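Capítulo 4
A cozinha como lugar de trabalho

Quando comecei a dar aulas de economia doméstica, eu achava que falar de cozinha era falar de receita. Que engano! Levei dois anos para perceber que meus alunos sabiam fazer um arroz decente e mesmo assim saíam do fogão exaustos, com dor nas costas e a pia transbordando. O problema estava no espaço, e é dele que vamos tratar agora.

Antes de continuar, faça uma coisa por mim: pense na última vez que você preparou o jantar. Quantas vezes atravessou a cozinha para pegar o sal? Eu fiz esse exercício num apartamento alugado em fevereiro, num calor danado, e contei 100 passos para uma omelete (uma omelete!). O saleiro morava no armário da sala, herança do inquilino anterior, e eu nunca tinha pensado em mudá-lo de lugar.

Neste capítulo vamos ver três assuntos: a circulação, a altura das superfícies e a guarda dos utensílios. Os exercícios do final usam a planta da casa Ikonen, a mesma do capítulo 2, então deixe a página marcada. Quem estiver usando o caderno Tikero encontra ali o papel quadriculado para os desenhos.

Um aviso sobre vocabulário. Vou chamar de "bancada" qualquer superfície fixa onde se prepara comida, seja de pedra, madeira ou aço. "Mesa" fica para o móvel que se arrasta. Parece implicância minha, eu sei, mas na hora de medir a diferença pesa bastante.

Comecemos pela altura, que é onde quase todo mundo erra. Fique de pé, dobre os cotovelos e meça do chão até eles. A bancada confortável para cortar legumes fica um palmo abaixo disso, e a de sovar pão, um pouco mais baixa ainda, porque ali a gente usa o peso do corpo.
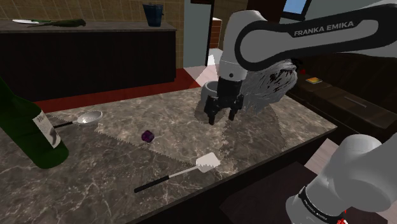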